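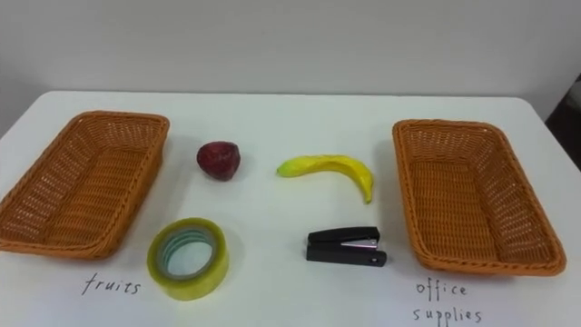
The sorting table at Sirville, laid out for a session: two fruits, a roll of tape, a stapler and two labelled baskets.

About Fiadzo

Fiadzo is a small firm that teaches robots simple jobs by having a person do the job first. Sometimes the person takes hold of the arm and moves it. Sometimes they sit at a desk in the next room and steer it with a pair of hand controls. Either way, the movements are recorded and the robot's software learns from the recordings. We did not invent this. Plenty of people do it, and a fair number of them promise more for it than we would.

We started the company because we were tired of sitting through those promises. Our founder, Theophilus Nyarko, spent years at a packaging plant signing off machines that had worked beautifully on the day they were sold. He still asks the same thing of every project that comes in: what happens when the stapler is upside down?

What we do

Most of our work is sorting, picking and putting away. A customer sends us the items, or something close to them, and we set up a table at our Sirville workshop. Fruit goes in one basket, office supplies in the other. It looks like a game for small children and visitors tend to say so. We use it as our first test for any new arm or new piece of software, and a good many of them do badly at it.

Clear tape is a nuisance. It has a hole through the middle, light goes through it, and an arm that has learned to pinch a banana will try to pinch a tape roll the same way. The operator has to pick a side of the ring and stick to it. If two operators pick different sides, the robot learns a sort of average of the two, and the average is to close its fingers on nothing.

The labels are written by hand straight on to the table. We have been asked more than once whether the robot reads them. We don't claim that it does. A system can learn that round things go left without knowing a word of English, and the only way we have found to tell the difference is to swap the baskets over and try again. We do this with every system, and we put the result in the report whether the customer likes it or not.

How a job runs

A normal job begins with 200 demonstrations by hand or by remote control. Ornella Martinelli runs the operator team, and she throws out any recording where the person hesitated, fumbled or went back for a second go, then keeps those in a separate pile, as they are sometimes useful later. After training we run 100 trials with the items moved about. We count a drop as a failure. We count a nudge from a member of staff as a failure too, and you may want to ask other suppliers how they count theirs.

Our longest job so far was for Menard, who wanted returned stock sorted into bins. It took 800 demonstrations. The arm now handles the boxed goods and a person still handles everything in soft bags. Menard had hoped for the lot. We had told them in June that the bags would be trouble, and they were.

What we won't tell you

We won't tell you that a robot can learn your job from one showing. We won't send a film of a good run without the bad runs that went with it. If a cheap chute and a sloping shelf would do the work, we'll say so, and we have lost money by it.

Who we are

There are 7 of us, split between the workshop in Sirville and a small office in Drarkham where the software is written. Operators are on the payroll and are trained for the work, and their names go in the report beside the results.

Customers are welcome to come to Sirville and try the controls. Bring something awkward from your own shelves.

Page last updated July 9, 2021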